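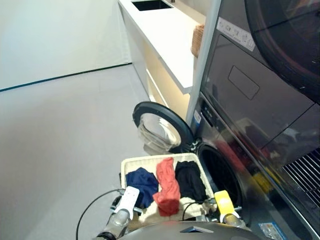 Coral knit top fraying inside the hem - wash it or retire it?
Posted by Gisela Leiva, Oct 19, 2019

I have a coral jersey top that I bought in May and have washed maybe more than it deserves. Last laundry day I turned it inside out and found a cut edge next to the hem stitching that has started growing its own fringe. The stitching itself still looks fine. It usually goes in with something navy and something black, because my system for sorting laundry is "are there enough clothes yet."
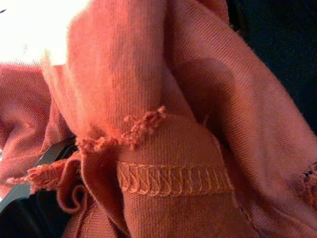

The little curls of thread shed on everything, and I would like to stop that before the top is mostly curls. Do I trim them, sew over them, or leave them alone and look away? I own a needle and can do 3 stitches, one of them well.

Folley

Leave the seam alone if the stitches are holding. Jersey doesn't run the way woven cloth does, it just gets fuzzy and looks sorry for itself. Snip the loose ends with small scissors, staying well clear of the stitching, then wash it inside out in a mesh bag, cold, on a slow spin. I have a shirt that has looked terrible on the inside for 7 years and is doing great.

Skasuvell

Throw it out. Tops are cheap.

Orellana

Please don't throw it out. If trimming isn't enough, whipstitch over the raw edge by hand with polyester thread, and keep it loose so the hem can still stretch. A tight stitch will pop the first time you pull it over your head. It took me an evening and nearly 5 feet of thread, most of which I tangled.

Also skip the dryer. I drape knits over a wicker chair by the window, with a towel under anything that snags.

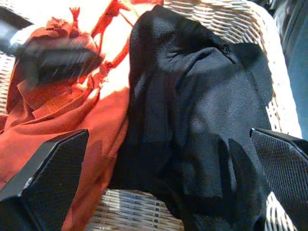 Black and orange on the wicker, in full sun.

Turn the bright colors inside out if they're staying there all afternoon. Mine faded on one shoulder and I now stand at an angle in photos.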